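Tandano Household Recipe Corpus

Plain-text transcriptions of 514 handwritten recipes from kitchens in Sturthorpe and Oltport. Each record holds a title, ingredient list, method and colour code for the ink. Spelling is left as written — normalised forms sit in a separate column.

Files are UTF-8, tab-delimited. Quantities keep their original units; 70 records have no quantities at all.
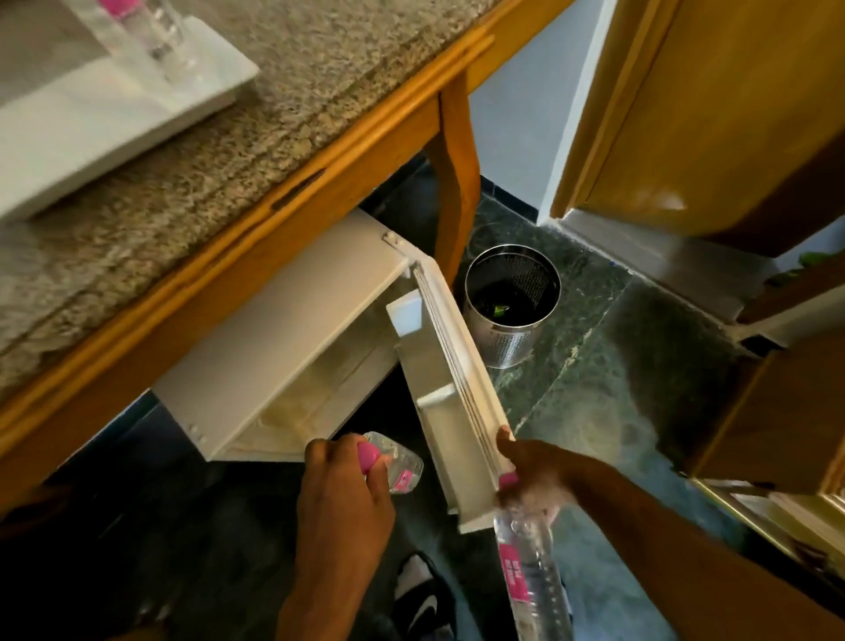 Vol. 2, p. 102

Known gaps: baking is over-represented, and preserves are catalogued under two headings. Dates were not recorded before December.

Transcription by Peninah Nyaga. Schema and checks by Jabari Kirui. Send corrections with the record number.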